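Brannigan Hall Reading Room to Reopen in September

The Wirnilard Library Association is pleased to report that work on the Brannigan Hall reading room is entering its last stage. The room closed to members in January so that the heating pipes could be replaced and the north windows repaired. Both tasks are now finished, and the painters are expected to leave by the end of July.

During the closure, members may continue to borrow from the Unham Street branch, which has extended its Saturday hours until 5 p.m. Books requested from the Brannigan stacks are delivered there twice a week. The local history collection, comprising 1101 bound volumes and 79 boxes of maps, remains in storage and cannot be consulted before the reopening. Requests for copies of parish records should be sent in writing to Alaric Obi, Head of Collections.

Loan periods for items already checked out have been extended to 9 weeks. No fines will be charged on these items until the reading room is open again. 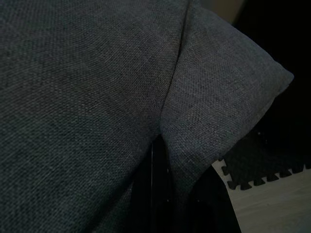 Seating was the subject most often raised in the member survey, to which 300 households replied. Many respondents asked for softer chairs near the periodicals and for fewer shared benches. The Association has taken note of these requests, and fabric for the new seats is under review. The dark gray weave in the picture has a coarse, linen-like texture and a lightly speckled look. Members who wish to comment on the choice of fabric may leave a note at the Unham Street desk. Final orders will be placed after the summer meeting, and the floor plan will be posted in the entrance hall at that time.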